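Grisari walking foot, the low shank one. Had it on the machine since November so I figure I can say something now.

Short version – good foot, lousy guide bar.

Stitched down bindings on 10 quilts with it, plus straight line quilting on a couple of table runners. Feeds nice and even. No pleats on the back, not even where the rows cross. My old Sperling foot used to push a little wave of backing ahead of it and I'd spend the evening with a seam ripper. Dont miss that. 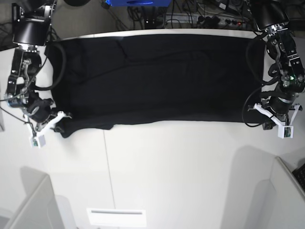

Black fabric, laid out flat.

Black is the worst for showing wobbles, so that's what I test on. Lines stayed straight. Stitch length 2 looked a bit cramped, went up a hair and it was fine.

Now the guide bar. Slides. You set it, sew one row, look down and its drifted. I wrapped a bit of tape around it and that mostly holds. Kustbridge sells a bar with a real screw, may try it.

Noise – clunky. All of them are. Slow down on the corners or it thumps. 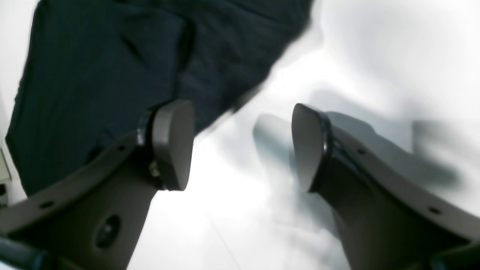
Zahira Hidayat

Price was $26 at the Hanstead shop, cheaper than online once you add shipping. Comes in a little plastic box with a hex key I have not found a use for. Instructions are one folded sheet, tiny print, the drawing for the needle clamp arm is backwards I think. Arm goes OVER the clamp screw. Took me two tries.

Would I buy it again, yes. For free motion get something else. Next up is the Hanstead scrap quilt, all 3,655 pieces of it, and the foot is staying on for that.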